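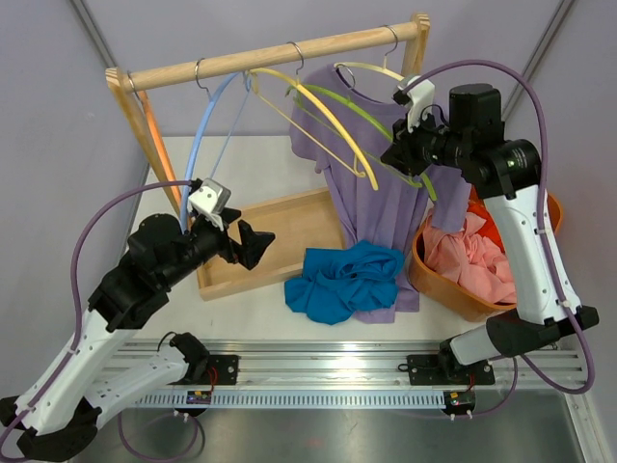 When should the accessories for a robot cell be costed?

At the same time as the arms, and on the same sheet. Arms ordered without mounts, cables, fingers and a test workpiece will sit in their boxes until someone finds the money for the rest, and by then the financial year may have closed.

Unit 7: Planning and buying a two-arm bench

Reading before the session: the Florneck purchasing guide, section 3, and the blank budget sheet.

1. Start with the task

Write the task down in one paragraph before opening a catalogue. For the garment work in this module the paragraph has to cover picking up a plastic hanger, getting it into the neck of a shirt and hanging it on a rod. It should say how big the largest shirt is, how high the rod stands and where the other clothes are kept while one is being handled.

Most of the buying decisions come out of that paragraph. Reach is set by the furthest point either arm has to get to, with the gripper at a usable angle when it arrives. The reach printed on a data sheet is normally measured with the arm straight, and an arm at full stretch is not much use for threading a hanger through a collar. Payload is rarely the problem with clothes. Finger shape and opening width usually are.

2. What goes on the sheet

Arms and controllers. Check whether the controller is in the price. Elar quotes it separately, Alarcón includes it.

Grippers. Budget for a spare set of fingers for each arm.

Mounting. Rail, plates, brackets and fixings. A shared rail along the front of the table costs more than bolting straight to the top, but the bases can be moved later.

Cabling. Measure along the links and allow slack at every joint. Clips are cheap and always forgotten.

Table and frame. Include delivery to the room itself. A quote to the loading bay leaves the stairs to you.

Sensing and computing. Cameras, their mounts, a workstation and network points.

Task items. Racks, hangers, trays, baskets, clothes. See section 3 below.

Safety. Emergency stops, risk assessment time, signage, any guarding.

3. Task items are equipment too

Last year's groups put these under "sundries" with no figure against them, and two of the plans came back unsigned. In the model budget the line is £275 and it buys a wooden rack, hangers, a shallow tray, a basket and a mixed lot of second-hand clothes. Choose different colours for the hangers and the shirts. It costs nothing extra and makes recordings much easier to check.

Buy the rack before fixing the arm positions. A rod that sits higher or wider than planned can put the far end out of reach, and moving a base plate after the holes are drilled is slow work. Keep a note of the shop and the model. If a hanger snaps in spring you want the same one again - a slightly thicker bar can mean a different grasp.

4. Lead times

Arms on the Flendance framework currently carry a lead time of 19 weeks from order. Orders placed in August therefore miss the autumn teaching block altogether. Grippers come sooner, but delivery dates on the two lines are not linked, so ask for both in writing. The table, rail and task items can be in place well before the arms are.

5. Running costs

Fingers wear, cables chafe where they cross a joint, and fabric sheds lint into anything with a fan. Put in a yearly figure for parts and a separate one for technician hours. Extended warranty should be its own line so that it can be struck out without redoing the totals.

6. For the next session

Bring a completed budget sheet with 3 quotes for the arms, all for the same configuration and all showing VAT separately. Attach your task paragraph and a top-view sketch of the table with the rack and both bases drawn to scale. Put your group number on every page.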